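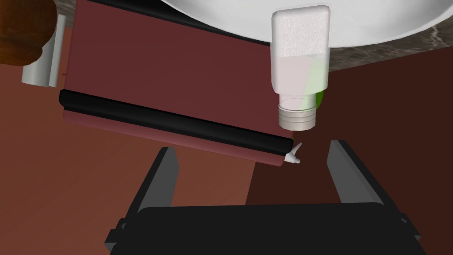

A simulated kitchen seen from the wrist: open gripper, maroon panel with a black handle bar, and a bottle hanging cap down in front of a white basin.

The most expensive item on Gladys Pacheco's first budget was a second robot arm. By the time the budget was signed it had gone, and the money had moved to a line marked "simulation and scenes", which her finance office queried twice.

Pacheco runs the equipment side at Hosach, a small firm that fits out kitchens and utility rooms in supported housing. The company wants an arm on a rail that can open a drawer, pass a bottle to somebody who can't reach it and put it back afterwards. It has wanted this for a while. What it lacked was a plan for spending the money in the right order.

"We'd been quoted for hardware by people who were very good at selling hardware," she says. "I had a price for the arm to the penny. I had no idea what it would cost us to find out whether the arm was the right one."

The answer she settled on was to spend the opening part of the project, from February into early summer, without buying any more machinery. Hosach already owned one arm, bought for a trade show. The rest of the work would be done in rendered rooms, with a virtual gripper opening and closing on virtual handles.

What the simulation line pays for

Danish Marwat builds the rooms. He works for Evell, a contractor that supplies scenes by the batch, and he is blunt about where a customer's money goes. Rendering is cheap. Computer time is cheaper than most buyers expect. The cost is in the objects, and above all in objects that have to move or be held.

A marble worktop that only needs to look like marble takes him very little time. A drawer with a bar handle is another matter. The bar has to stand off the panel by the right amount, the panel has to slide or swing at a believable weight, and the gripper's fingers need to be able to get round the bar without passing through it. Bottles are awkward too. A cap with ridges gives the fingers something to catch on, and if the ridges are only painted on, the software will learn a grip that fails on the real thing.

"People send me a mood board," Marwat says. "I'd sooner have the handle measurements."

He also warns buyers about physics. Objects in a new scene can turn up at odd angles or in places they have no business being, and every one of those has to be looked at by a person who decides whether to fix it, keep it or throw the run away. That person's hours should be in the budget. In Hosach's first draft they weren't.

Pacheco now has them as a separate line, under wages and not under software. She reviews the wrist view herself for part of each morning, starting at nine, and says it has changed what she asks suppliers. With the fingers filling the bottom of the picture she can see how much of the target they hide. Two wide, flat fingers block a good deal of a small fitting. A narrower pair shows more and may hold less. She had been choosing between grippers on opening width and price alone.

Three quotes, three different things

Hosach went to three suppliers for the working arm and gripper. Pacheco laid the quotes side by side and found she couldn't compare them.

Giraldo priced the arm, the gripper and the controller, with mounting left to the customer. Ilov priced a complete station, rail included, but charged yearly for the software that would let Hosach load its own trained behaviours. The third company, which later withdrew, offered a low purchase price and a service contract that made up the difference by the second year.

She wrote back to all of them with one page. It listed the tasks, the handle sizes, the heaviest bottle, the height of the basin and the length of the rail, and asked for the cost of owning the equipment over four years. Two suppliers answered in full. She recommends the one-page approach to anyone in her position, and says it should go out before the first sales visit.

Some of the questions on the page came straight from the simulated work. Can the fingers be changed without sending the gripper back? Does the supplier provide a model of the gripper that Marwat can drop into a scene, and is it the same shape as the one that ships? Who pays if it isn't? Ilov supplied a model with its quote. Giraldo charged for one, then took the charge off when asked.

Where it still goes wrong

None of this removes the need for a real arm in a real kitchen. Marwat puts it at the front of every proposal he writes: a behaviour that works in his rooms has been shown to work in his rooms. Light falls differently, drawers stick, and a soft plastic bottle squashes in ways he can only approximate. Hosach has kept back money for 60 hours of trials in a mock-up kitchen at its own workshop, and Pacheco expects to use all of them.

She would also set aside more for spares. Fingers are the part that takes the knocks, and the lead time on a replacement pair can be longer than the trial itself. She has ordered spare fingers with the main purchase – a small sum, and the easiest one on the sheet to get approved.

The harder approval was the order of spending. Her directors were used to seeing a machine arrive early, with the training and the fitting following on behind. A project that spends its first months on rendered cupboards looks, from a boardroom, like a project that hasn't started. Pacheco dealt with that by tying each payment to a task. Evell was paid for a batch of rooms with working drawers, then for a batch with bottles and basins, and the directors were shown runs from each, failures included.

The second arm is back on the list for next year. It has a smaller figure against it than before, partly because Hosach now knows it doesn't need the longest reach on offer. The rail will cover most of that. Pacheco has left the gripper line open until the workshop trials are finished, with the two remaining quotes held at their current price until then.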